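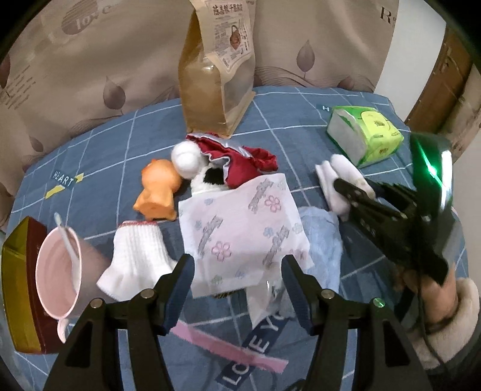

Niloufar Parsa wrote to me after last week's session that she had tried the bed method on a Zusteo box from her closet and ended up sleeping on the couch, and could we please talk about what to do when the pile wins. Yes! We can, and that's most of today.

Household Sorting, Session 4: Mixed Piles
Breldale Evening Classes, Room 18

Quick recap for anyone who missed last time. A mixed pile is a bunch of stuff that has nothing in common except where it landed. Kitchen things, toys, clothes, something from the bathroom, a bit of holiday stuff, some trash. Most of us can sort a drawer of socks half asleep. What slows people down is the switch from one kind of thing to the next, because every switch asks you a new question (does it get eaten, does it get worn, whose is it, do I even like it?).

Why I keep sending you to the bed

It's big, it's at a decent height if your back is like mine, and a plain or lightly patterned sheet makes small things easy to spot. A thin grid on slate blue is fine. A busy floral is a pain, and I say that as the owner of several. The other point in favor of the bed is that you want it back by night. Niloufar's couch story is the weak spot in that plan, so please read the part on stopping below.

First pass: trash only

Look for wrappers. Crinkled clear plastic is the worst for hiding, it slides under everything and then you find it again in the laundry. Don't decide anything else on this pass. If you catch yourself reading a label, put the thing down and keep going.

Second pass: food out

Anything edible goes to the kitchen before you touch the rest. A kraft pouch with a window is nice for this, you can see there's something light brown in there and stand it upright out of the way. If the label is in a language you don't read, ask someone who does, or copy it out for me and I'll ask Sepehr's aunt, who has offered twice now. Do not pour it into an unmarked jar. I did that in November and we still have the jar.

Third pass: cloth

Socks, hats, scarves, gloves. Now, seasonal cloth is sneaky. A Santa hat will lie there all crumpled with its pom-pom off to one side and cover up half a plush toy, and you won't know the toy exists until you pick up the hat. So lift cloth early, and lift it straight up -- if you drag it, you take the small stuff along to the floor.

On single socks: one white knit sock with red trim at the cuff is still a sock. Put it in the lonely bag. Once a month, empty the lonely bag next to the clean laundry and see what you get. Sepehr Golestani asked how long a sock may live in the bag and I said until spring, which I made up on the spot, but I'm sticking with it.

Fourth pass: bathroom and personal things

Individually wrapped packets (pads, wipes, that kind of thing) are thin and light and they end up draped over everything else. Check that each one is still sealed. Sealed goes back to the bathroom or into your bag, open goes out. Please don't mix these with the food just because both come in packets. I have seen it done.

Last pass: toys and "creatures"

I leave these for the end on purpose. Little vinyl animals, plush, anything with a face. People get attached, they start telling me where it came from, and there goes the evening (I'm as bad as anybody, I have an orange one at home I talk to). Stand the vinyl ones up, shake out the plush, and move them as a group to wherever the creatures live.

When to stop

Stop when you have finished a pass, never in the middle of one. If it's late, scoop what's left into ONE container and write on it which pass comes next. "Cloth next" is plenty. You get your bed back and tomorrow you know where you are. Niloufar, I should have said this last week, sorry about the couch.

Old handouts

The September 2005 handout in the blue folder has a different order, with cloth first and trash last. I used to teach it that way. Mrs. Hosseinzadeh talked me out of it and she was right, there's much less to lift once the wrappers are gone.

For next time

Do one mixed pile, small, from a bag or a shelf. Write down which pass took longest and bring the note. We'll do the Nesus shelf worksheet together, so pencils too please, the ones in the room are all stubs.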